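How do I get old wax out of a wood table without stripping the whole thing?

Asked by Jade Penrose, May 20, 2021

I bought a secondhand kitchen table and the last owner must have waxed it every weekend for years. It's sticky, it grabs crumbs, and warm plates leave dull rings. I'd like to switch to plain oil before my sister's family comes to stay in July. Do I have to sand it all back? I've only got a little palm sander and my patience is limited!

3 answers

Nayara Aguiar
No need to sand it all. Odorless mineral spirits and a white scrub pad, small patches, wipe with a clean rag before it dries. Mine took two evenings (and a LOT of rags). Open the windows, and lay the used rags flat outside to dry - don't ball them up in the trash.

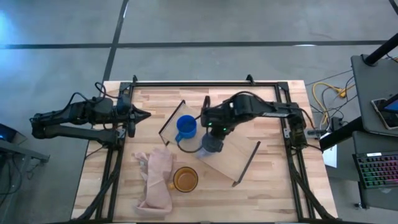 Wax is annoying stuff because it smears before it lifts, so do two passes even if the first one looks good. After that it depends on how the top is made. If yours is one of those light butcher-block ones with lots of short planks, like the tabletop in the picture, go easy if you do sand, as the grain can change from one piece to the next and it's easy to leave scratches. I used 143 grit... sorry, 150, no idea where that came from. Then thin coats of oil, wiped off after 10 minutes or so, and leave it a day between coats.

Ademir Assunção
Just sand it. Faster.

Styliani Triantafyllou
I'd go with Nayara, but test under an edge first. I skipped that on my desk and found out there was varnish under the wax, so the oil just sat on top and went gummy. If a drop of water still beads up after the second pass, you've got more cleaning to do or there's a finish under there.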